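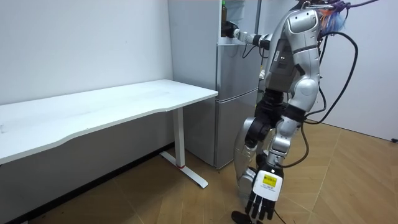

Shahla Pakzad

Electric bill jumped to $200 in a one-room apartment. What should I check before I call the utility again?

I rent a one-room apartment in Nandus, on the second floor of an older building. For most of the time I've lived there the electric bill has come in close to $75. The May bill was $200. The usage line says 478 kWh. On the same page there is a small bar chart of the past year, and none of the other bars are even half that height.

What runs on electricity: refrigerator, lights, laptop and monitor, a two-burner hot plate, window AC that I hadn't turned on yet when the billing period ended. Heat is a baseboard unit under the window with a dial on the wall. Hot water I'm not sure about. The lease says "hot water included" but there is a small tank in the closet next to the bathroom and it has a cable going into it.

I called Trelta, our utility, and the person told me the reading was an actual reading and not an estimate. She offered to put me on their budget plan, which would spread the cost over the year. I said no for now. I don't want to agree to pay that amount every month if something is wrong.
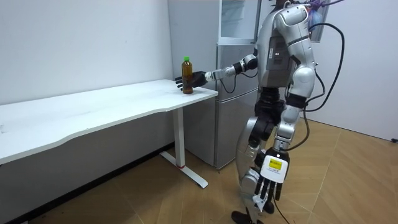 My work hours didn't change during that period and I was away for six days of it. I would have expected a lower number. I didn't buy any new appliances. The neighbor across the hall moved out in April and the landlord has had people in there painting and redoing the floor – I mention it because our meters are side by side in the basement, and the labels on them are handwritten and old.

I'd like to know what I can check by myself, in what order, and at what point it becomes the landlord's job. I have access to the breaker panel (it's in my kitchen) and to the meter room.

ginnyfromunit9

It's your fridge. Mine did this. The seal goes bad and it runs all day. Close the door on a dollar bill and pull, if it slides out you need a new gasket.

mapleside_tom

A bad gasket will cost you something, but I doubt it makes up the whole difference. A normal refrigerator in poor shape might double its own use and you still wouldn't land at 478. Check it, sure, but check the meter first.

Here is how I would go about it. I managed a 12-unit building for several years and dealt with this more than once.

Start by writing down the meter number from your bill. Go down to the meter room and find the meter with that number on it. Go by the number stamped or printed on the meter itself and ignore the handwritten labels. Labels get swapped when somebody repaints, or they were wrong from day one.

Then do the shutoff test. Turn off the main breaker in your apartment after you've shut down your computer properly. Go back to the basement and look at the meter that matches your bill. On a digital one, watch the display for a few minutes. Many of them have a little moving block or set of dots that stands in for the old spinning wheel. With your main off, it should be still. If it is moving, something outside your apartment is fed from your meter. It could be a hallway light, a laundry outlet, or in your case the unit across the hall. Painters running heaters to dry the walls, or a floor crew with a big sander plugged in all day, would use a fair amount.

If it stops, turn the main back on and then go through the single breakers one at a time. Turn one off, go look, come back. It's a lot of stairs. If you can get a friend to stand at the meter with a phone it goes much faster. Write down which breaker makes the biggest difference.

My bet, if it's inside your place, is the water heater. A small electric tank with a lower element that has shorted to ground can keep heating when it shouldn't. A leaking hot water line does the same thing in a different way, and so does a relief valve that drips into a drain where you don't see it. Put your hand near the closet door. If the closet feels a lot warmer than the room, tell the landlord. Please don't take the cover off the tank yourself, there are live terminals behind it.

The baseboard heater is the other one. Some of those wall dials don't have a true off position, only a low one. If you were away for six days with the dial at low and it got cold at night, it would have been coming on. Turn it off at the breaker when you leave and see what happens.

As for when it becomes the landlord's job: if the meter moves with your main off, right then. Same for anything to do with the tank. Send it in writing with the date and the two readings, and keep a copy. In a lot of places a landlord can't have you paying for power used outside your unit unless the lease spells it out, but this depends on where you are and I don't know the rules in Nandus. Your city's housing office will.

Also read the lease again on the hot water. If it says included and the tank is on your panel, you have been paying for it all along, and that is a separate conversation from the high bill.

Shahla Pakzad

Thank you both. The dollar bill stayed put, so the gasket seems fine.

The meter number on my bill matches the meter labeled for the apartment across the hall, not mine. I haven't done the shutoff test yet. I'll do it tomorrow evening after the painters leave and write down both meters.

d_kettering

Do it while the painters are there too, if you can. If their tools are on your meter you want to see it moving while they work. After they leave it may sit still and you'd learn nothing.

If the meters do turn out to be crossed, call Trelta back and ask for a meter verification or whatever their name for it is. They send someone, and they can go back over the old bills. In our building an electrician from Hosseinzadeh traced the wiring and wrote a one-page letter, and the landlord paid for the visit. The utility accepted the letter. It took two billing cycles before the credit showed up, and in the meantime we kept paying the normal amount and had them mark the rest as disputed. Ask them to note that on the account and get the name of the person you speak to.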